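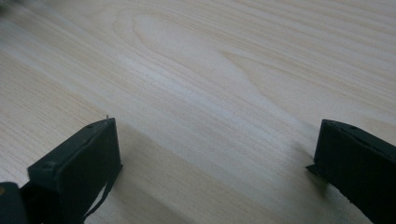

Budgeting for grippers, Plornness open evening, 21 Mar 2022

Slide 1. Say hello, thank Hustetti for the room. Ask who has bought kit this year and who is still waiting for a signature. Hands up!

Slide 2. What we wanted: handheld grippers for the bench now, arms later. I love this way round. You learn what your fingers need to do before you spend the arm money.

Slide 3. The numbers. Handheld unit from Jaremach, 562 pounds. Spare finger pair, 40. Mounting bits and screws, 18. Pause here, people like to write these down.

Slide 4. What I left out of the first budget (go slowly, it's the good part). Fingers wear. Straps wear. Delivery was 70 and I had put nothing. Put spares on the same order as the unit, you pay delivery once.

Slide 5. Brito or Jaremach? Both quoted. Brito came in cheaper, but we would have had to wait until June for spare fingers. Tell the story of the phone call if there's time.

Slide 6. Planning the arms. Keep the same finger fitting if you possibly can! Ask the supplier in writing. Then your spares drawer works for everything and the second year gets much easier to plan.

Slide 7. Blank budget sheet, hand out paper copies. Five minutes in pairs, then questions. Leave the prices slide up.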